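September
Gleice Araújo, Washington Prado and Ginette Gaillard

4. The open day as a test setting

4.1 Arrangement of the visit

The open day at Drundport was held on a Friday, from 10 in the morning until the late afternoon. We had used the same robot cell for our laboratory trials in the spring, and the programme was not changed between the two occasions. What changed was the public. In the laboratory the robot was watched by persons who already knew its habits, and who did not come near the table without asking. At the open day it was watched by families, by retired workers from the Godoy factory and by two school classes from Jidstead, and many of them had never stood so close to a moving arm.

The task shown to the visitors was a simple one. The arm had to take small household articles from a table and place them in a basket, and afterwards to take them out again. We chose this task because it can be understood without any explanation. Edileuza Marinho, who led the demonstration, spoke to each group for a few minutes and then let the robot work in silence. The order of the articles was decided by the visitors, who pointed to the one they wanted to be moved next.

The basket itself received more attention than we expected. It is a woven basket in orange, with a thick braided rim, and it has a glossy surface which reflects the lamps of the hall. In our earlier trials we had worked mostly with plain plastic boxes, whose edges are straight and easy to find for the wrist camera. A woven rim is a different matter, since its edge is made of many small bright and dark parts. The perception module, which we call Clesach in this paper, was trained on 2,000 views of containers, and only a small share of these were woven.

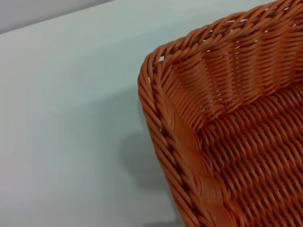
Visitors asked often why the arm stopped for a moment over the container before it opened its fingers. The pause lasts until the module has accepted an estimate of the rim, and it was present in all our laboratory trials too, where we had ceased to notice it. For the public it was the most interesting part of the movement. Several children said that the robot was thinking, and one of the retired workers told us that he would not accept such a delay on a packing line. We wrote down both kinds of remark, as they show how differently the same pause is read.

Figure 4. View from the wrist camera during the basket task: one rounded corner of the woven basket, with its braided rim, and the pale tabletop beside it.

4.2 Answers of the visitors

At the exit we offered a short form with 13 questions, and 83 completed forms were returned. The form was written by Raíssa Andrade, first in Portuguese and then in English, and it was tried out with colleagues from another department before the visit. The questions concerned three matters: whether the visitor felt safe, whether the movements were easy to foresee, and whether the visitor would like to have such a machine at home.

The answers on safety were favourable in general. The answers on the second matter were more divided. Visitors who had stood at the side of the table found the movements easy to foresee, while those who had stood in front wrote that the arm came towards them without warning -- though a low barrier was in place during the whole day. We had not planned the two positions as separate conditions, and for this reason we do not report a statistical comparison between them.

A further limit must be mentioned. The persons who come to an open day have chosen to come, and they are probably more friendly to robots than their neighbours. Also, the forms of the school classes were filled in together with a teacher, and the same wording appears in many of them. We have kept these forms in the total but we do not quote from them in Section 5.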